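Food Words, Evening Section
Notes for week 2: where "ketchup" comes from
Karine Fehr, Morin Adult School

Hello again, and thank you for bearing with the cold room last time! I promised to write up the ketchup story, so settle in.

English speakers most likely picked the word up through trade in Southeast Asia, and many scholars trace it to a Hokkien word for a salty fish sauce. No tomatoes at all, in other words.
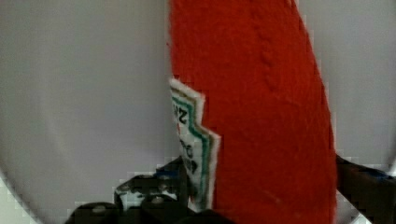
British cooks then tried to copy that flavor at home with mushrooms, walnuts, even oysters, and the name went along with every one of them. Tomatoes came in during the early 1800s.

Spelling

You will meet catchup, catsup and ketchup in old cookbooks, sometimes in the same book, so please search for all three (I forgot to, my first time, and lost a whole July evening). 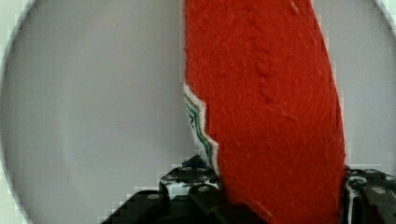 For next week

Read the Stedska packet, pages 30 to 40, and bring one food word from your own family's kitchen. Declan Kettle has spare copies if yours has gone missing.
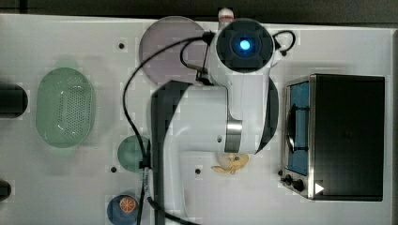

What is a loanword?
A word one language takes from another and goes on using as its own.

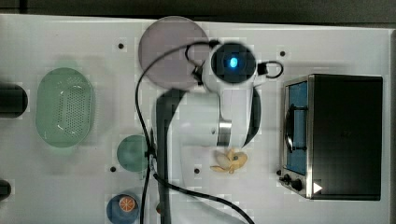
Why did the spelling vary so much?
People wrote down what they heard, and each of them heard it a little differently.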